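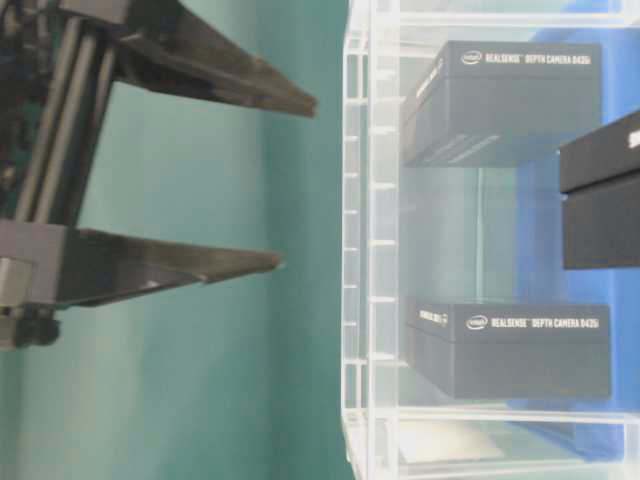 The clear shelf rack, slots down the side, bright blue behind it.

Packing and shelving helper wanted -- part time, Brillunley

Hi, I'm Waltraud Böttcher and I run the packing room at Krishnan. We put small boxed goods into storage boxes and onto shelves for shops that don't have the space to do it themselves, and I need one more pair of hands, maybe two if the right people turn up together!

Most of the work is sorting, filling and shelving. You take an order sheet, find the right cartons, check the printing on each one and pack them so they don't slide around (I'm fussy about that, sorry in advance). We use a lot of clear acrylic and clear plastic in here, so fingerprints are a fact of life and so is wiping them off.

A shift runs 5 hours, mornings only, with a proper coffee break in the middle. On a busy morning we get through some 100 small cartons, and on a slow one we catch up on labels and gossip. Saturnino Palacios will train you for your first 9 shifts. He set up most of the shelving and has strong feelings about which way a carton should face -- listen to him, he's usually right.

You don't need experience. I'd love someone who likes neat rows, can read small print without squinting too much, and will tell me when a system I came up with is silly. Lifting is light. If you've worked at Werach or one of the other packing places nearby, mention it, but it won't put you ahead of anybody.

For the tryout I'll ask you to pack a few cartons like these black ones into a clear box with a cloth in the bottom. Take your time with it, I'm looking at care and I won't have a stopwatch out.
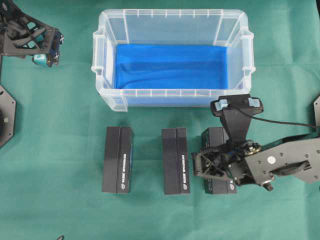
How to apply

Write me a few lines about yourself and which mornings you can do, and drop them at the front desk on Kirnamov Street by 11 April 2022. A resume is fine but I'm just as happy with a note. Please include a phone number, as I like to call people back myself. The job runs through October, with a good chance of staying on after that.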